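Filed under: Course Readers > Robot Learning > Part Two

Chapter 4
Where Examples Come From

Every learning system has a diet, and most of its bad habits can be traced to the kitchen. Students who will argue for an hour over a loss function tend to treat the data as something that arrives by mail. Somebody collected it, usually with sore wrists.

Consider the Skevum laundry set, which we will pick at for the rest of Part Two. Su-bin Min and Mathias Wyss planned 1,000 demonstrations of ordinary bedroom work and came home with 1,702, having discovered that it is easier to keep squeezing a gripper than to agree on when to stop. Of these, 12 were later thrown out for reasons the log gives as "sneeze."

Their first plan called for a bare table and a single gray towel. The policy trained on it became a great scholar of that towel. Shown a T-shirt, it behaved like a tourist handed a tax form. Their second plan was to work in homes, on beds, among whatever the household had failed to put away.

Bedrooms, hand-held grippers, Skevum set.
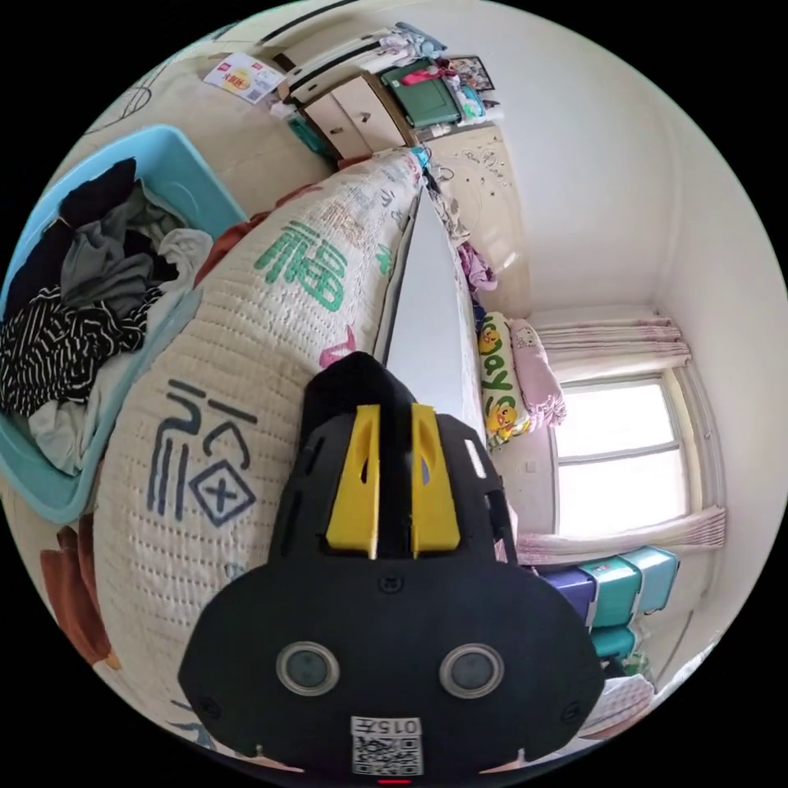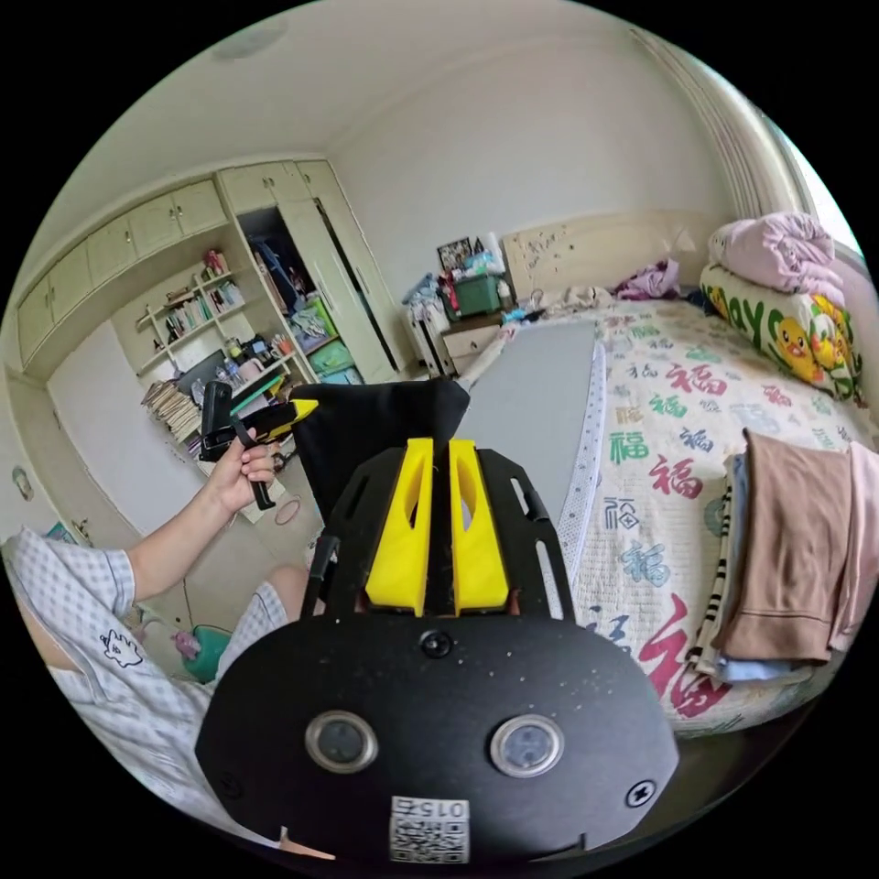
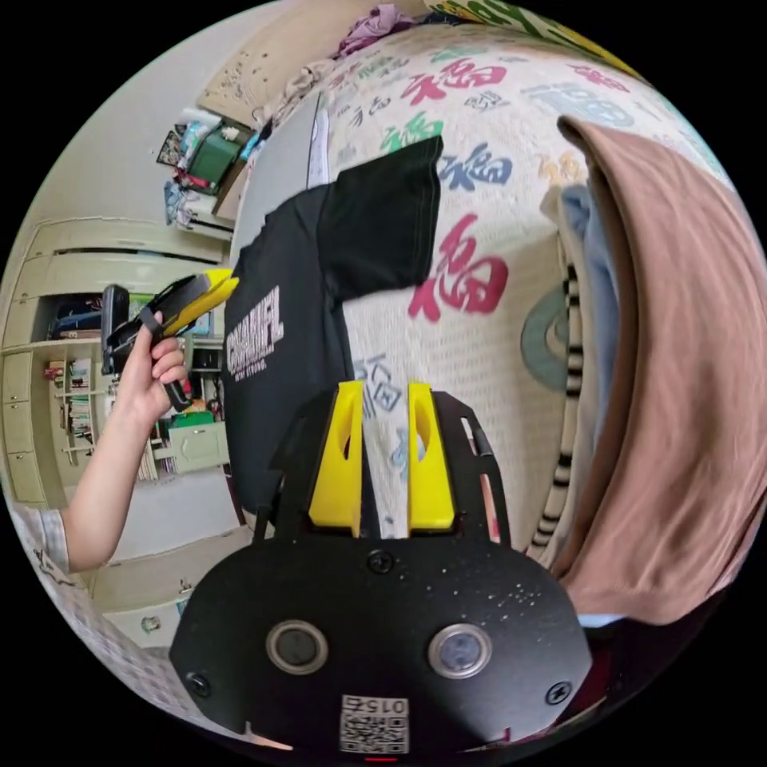
A demonstration, for our purposes, is a sequence of observations paired with the actions a person took. The definition is tidy and leaves out most of what matters: who the person was, how tired they were, and whether they fold sleeves in first or last. Wyss folds them last. Min regards this as a moral failing. A system trained on both of them may well split the difference and fold one of each.

Section 4.1 deals with this disagreement under its respectable name, multimodality. Section 4.2 turns to coverage, and to the question of how many bedrooms count as "bedrooms." Readers who answered 2 should begin with Section 4.2.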